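Hikard Extending Work Table, six months on

I bought the Hikard in December to replace a dining table that had been doing two jobs badly. It now stands in the back room and gets used most days for cutting fabric, wrapping parcels and sorting paperwork, and twice it has been carried through to the kitchen to seat extra people. I paid full price for it at the Karnham store.

Delivery and assembly

It came in two boxes. The heavier one took two people to get up the stairs. The instructions are pictures only and mostly clear, apart from step 9, where the leg brackets are drawn from below and it is easy to fit the left one on the right. I did that and had to undo eight bolts. Allow an evening for it. The hex key in the bag is too short to get a proper grip near the rails, so use your own if you have a longer one.

Legs and frame

Steel legs, painted gray, with a screw foot on each one. The feet have enough travel to deal with my floor, which drops toward the window. With the table closed there is no wobble. Fully open, it moves a little if you lean on one end, and a sewing machine running at speed will set the far end humming. A folded towel under the machine fixes most of that.

The bolts did work loose once, after the first month. I tightened them and they have stayed put.

The top

The top is in two halves that slide apart for the 80 cm leaf. Closed, the halves meet well. I can run a rotary cutter mat across them and not feel a step. Crumbs and thread do collect in the join, and a soft brush gets them out better than a cloth does. The finish is plain and matte. It doesn't throw back glare from the ceiling light, and that matters when you are trying to follow a chalk line. Ink wipes off if you get to it the same day. Ballpoint left overnight did not come off completely.

It is not heatproof. The leaflet says to use a mat under an iron or a pan, and I have done that from the start, so I can't say what happens if you don't.

For size, I can lay out a full bag or a cushion cover on one half and still have space for tools on the other. With the old table I was always moving one thing to reach another.

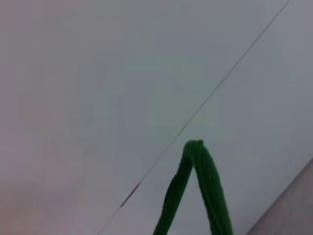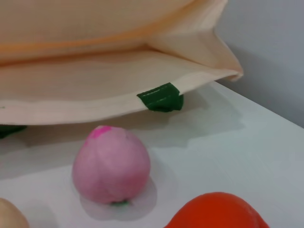 Dzintra Sepp wrote in to say that she has had the same table for two years and that the slides are the weak point. Hers went stiff in the second winter, and she now rubs candle wax along both rails every few months. She also says to open it from the middle with both hands – pulling from one end is what bent her left rail.

I tried the wax on Sunday and it does help. My slides weren't stiff exactly, but they used to catch in the last few inches and now they don't. I would put it on when you build the table, before the top goes on, as the rails are hard to reach later.

The leaf

The leaf stores under the top on two clips. The clips are plastic and are the cheapest-feeling part of the whole thing. One has a white stress mark on it already. Hikard sells spares, and I have ordered a pair.

Compared with the Dirkton

Before buying I looked at the Dirkton, which costs less and weighs less. It folds flat against a wall, and if you need the floor back every night it is the better choice. The one in the store had a springy top, though, and cutting on a springy top is slow work. The Hikard stays where you put it.

Good points: steady when closed, easy to clean, adjustable feet.
Bad points: weak leaf clips, short hex key, heavy.

I would buy it again for a room where it can stay put. For anyone who moves their table more than a few times a year, look at something lighter. I'll add a note when the spare clips arrive.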